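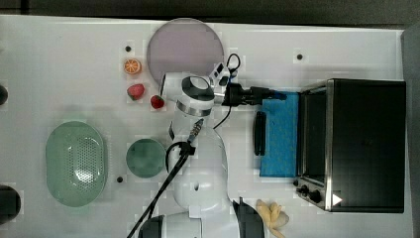
The subject of this report is the Gimosness arm kit, a small robot arm for the table which is sold as a set to schools and small workshops. Our department received one kit on loan in February, and our group had the task to decide if it is good enough for the second-year course. The kit contains the arm, a gripper, a camera module for the wrist, the cables and a printed guide. We chose kitchen work as our test area, because the objects there have very different shapes. A strawberry, a half orange, a flat plate and a bunch of bananas each ask for a different grip, and the toaster oven adds a door and knobs to the same table. The camera sits on the wrist, so its thin cable must follow every turn of the arm, and this became one of the main points of our review.

1. Setting up

The guide says that one afternoon is enough for the assembly. We needed two afternoons. The mechanical part was easy and all screws were in the bag, but the pages on calibration are difficult to follow. They seem to be translated in a hurry, and one drawing shows an older gripper. After we wrote to the seller, Drornunska, we received a corrected page on the next working day. We consider this a good service, although the corrected page should be in the box from the start.

The software was installed on a normal laptop of the department. It started without problems. The menu for the camera is hidden under "Extras", and we lost some time before we found it.

2. Test tasks

We defined 15 tasks, from very simple (move a strawberry to a plate) to more difficult (put an orange half in the colander, open the oven door). Each task was first shown to the arm by hand, and then the arm had to repeat it alone. In total we made 426 attempts. An attempt was counted as good only if the object was at the right place at the end and nothing else on the table had been moved.

3. Results

The simple tasks went well. The gripper closes softly, and fruit was rarely damaged. Plates were harder, as the fingers are thick and do not go easily under a flat rim. We got better results when the plate was approached from the side.

The oven door was the weakest point. The arm can reach the handle, but it has not much force when it is stretched out, and the door often closed again before the movement was finished. In 3 attempts the software stopped with the message "joint limit" and the arm had to be started again. No part was broken during the tests.

The cables deserve their own remark. The thick one lies around the arm and gave no trouble. The thin one of the camera makes a free loop, and in wide turns it can catch on objects. A simple clip would help here — we printed one ourselves and used it in the last week.

4. Comparison and price

The only other kit which we could try was the Čierny, for one day, in the laboratory at Hendescombe. It is stronger and opened a similar door on the first try. However, it comes without a camera and its software needs a yearly licence. The Gimosness costs 2104 euros with the camera, and the software is included.

5. Recommendation

We recommend the kit for the second-year course, for tasks with light objects. For doors and drawers a stronger arm should be used. Before the course starts, the department should ask Drornunska for the corrected calibration page for every set, and also for spare finger pads.

Report handed in on Friday, June 3, 2022.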